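The stop button is not a safety plan

A robot arm at Bukesel's packing site dropped a tin of paint on the floor in October. The tin split and someone spent the afternoon with a mop. What interests me is how it came to be dropped, as the arm did what it was built to do.

A worker saw the arm swinging closer to a trolley than she liked and hit the emergency stop. Power to the joints was cut and the brakes came on. Power to the hand was cut as well, and the hand had no brake. It went slack and the tin fell from shoulder height, 9 seconds after the cycle began. The incident report called this "operator-initiated", and the recommended action was more training.

I think that's the wrong lesson. She pressed the button she had been told to press. If pressing it makes a second hazard, the fault was designed in well before her shift started.

I service handling equipment for a living, and I went back through our own job sheets afterwards. Of the 67 callouts that involved a dropped load, most had nothing to do with a poor grip. The hand had hold of the thing and then lost power or air, or got a reset it didn't expect. Pramano's manual for the hand in question covers this on page 7, in one line, telling the integrator to "consider load retention". Considering it costs nothing. Fitting a spring-closed finger costs $2718 a unit at the last quote I saw, so it gets considered and left off.
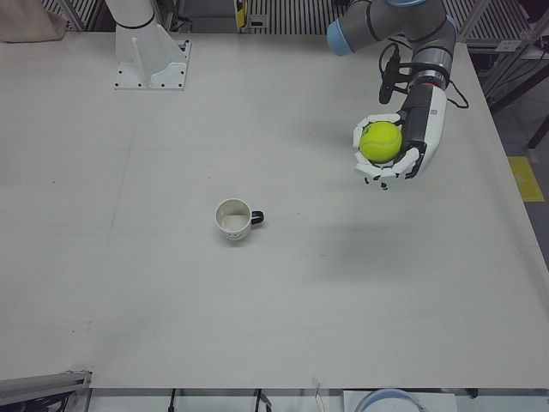 Acceptance testing doesn't help much either. Most of it is done with light, forgiving things, and it's done to prove the hand can pick up. I have sat through plenty of these and can't remember one where the buyer asked to see the power pulled halfway through a lift. It takes a minute to do. Try it with the palm up, then with the palm down, and write down what happens each time.

Onishi, to their credit, now do this before a cell is signed off. Dimura told me their customers haven't asked for it. I'd have thought a supplier could bring it up first.

Until it's in the standard paperwork, anyone who works beside one of these should ask the supervisor what the hand does when the button goes in. If the answer is a shrug, keep your feet out from under it and put the question in writing.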